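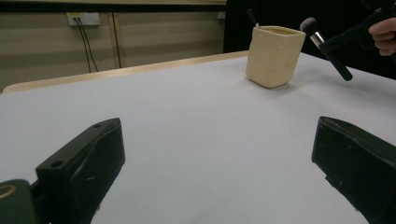 ## 白桌面配木边,笔筒到底放不放桌上?

**桌角的猫**(楼主)

书桌换了快一个月,一直想上来跟大家聊聊,结果拖到五月才动手。桌面是白的,很素,后沿有一条浅色的木边,我当初就是冲着这条木边下的单,牌子是 Skanora,店里的小姑娘说这个颜色耐看,我站在那儿摸了半天,最后还是搬回家了。

现在桌上靠后一点的位置放了一只奶油色的陶瓷杯,方方圆圆的,口沿挺厚,表面有点坑坑洼洼,哑光的釉。我本来想当笔筒用,可是摆上去以后又觉得这么干净的桌面,插一把花花绿绿的笔进去有点可惜。家里那位说笔筒不放笔难道放空气。想听听各位的意见,顺便问问白桌面平时怎么打理,我写字爱用墨水,心里发虚。

---

**慢火炖汤**

先夸一句,这只杯子真好看!我就喜欢这种捏得不那么周正的,太规矩的反而像办公室里发的。我的建议是放笔,但只放每天真用得上的,我自己留了两支钢笔、一支铅笔和一把小剪刀,剩下的全进抽屉。刚开始会不习惯,老想着万一要用红笔呢,过几天也就忘了。

白桌面我用了好些年,墨水滴上去当场擦都没事,怕的是隔夜。我手边常年放一块半湿的棉布,写完顺手抹一遍,跟洗完碗擦灶台一样,成了习惯就不觉得麻烦。

---

**半亩竹**

我跟楼上想法不太一样哈。笔进了抽屉,十有八九就再也不见天日了,我家抽屉里翻出来的干掉的水笔能有一大把,心疼死。笔就该摆在外面,看得见才会拿起来用。桌子是拿来干活的,乱一点有人气,收得太空了我坐下来反倒不知道该干什么。

还有楼主,杯子往后放我赞成,别放手肘边上。我以前有一只 Grusonon 的陶笔筒,就搁在右手边,翻书的时候一胳膊扫下去,碎得捡都捡不起来。

---

**慢火炖汤**

回半亩竹:干掉的水笔那是买太多了,跟抽屉没关系吧(笑)。我家孩子上学那几年,文具店一去就是一袋子,后来全家清点,最多的一个抽屉里塞了多达331支笔,能写的没几支。打那以后我就立了规矩,写完一支再买一支。

---

**半亩竹**

331支……好吧,这个我服,你家可以开店了。但我还是坚持笔要放外面!

---

**旧窗台**

我来说说木边。浅色的木头容易吃脏,特别是手腕老蹭的地方,不过楼主这条在后沿,碰得少,应该还好。我家是前沿包木,用了一年颜色就深了一圈,后来拿1000目的砂纸顺着木纹轻轻走了几遍,再上一层薄薄的 Kahraman 木蜡油,晾一个晚上,摸着又滑溜溜的了。千万别横着磨,我第一次就是横着磨的,留了几道印子,现在每回擦桌子看见还来气。上油之前先在不起眼的地方试一小块,有的木蜡油偏黄,上去跟白桌面一比特别明显。

笔筒这事我没什么立场,我拿它插干花。

---

**桌角的猫**(楼主)

谢谢各位,看得我又想喝茶又想收拾屋子。木蜡油我记下了,原来还打算用 Pruser 的家具喷蜡对付一下,旧窗台你用过没有?

---

**旧窗台**

用过,擦柜门挺亮,木边我不太敢喷,会飘到白桌面上,一摸一层滑的,写字的时候纸老跑。真要用就喷在布上再擦。

---

**桌角的猫**(楼主)

懂了,那就不折腾喷蜡了。笔筒我先按慢火炖汤的办法试一阵,挑了8支出来,一支红笔都没留,剩下的暂时放在鞋盒里,没敢进抽屉,算是给半亩竹一个面子。

---

**半亩竹**

8支可以,8支很有诚意。鞋盒记得别盖盖子。

---

**慢火炖汤**

8支还是多了点……不过慢慢来吧,我当年也是一支一支往外拿的。棉布别忘了备一块,旧T恤剪的就很好用。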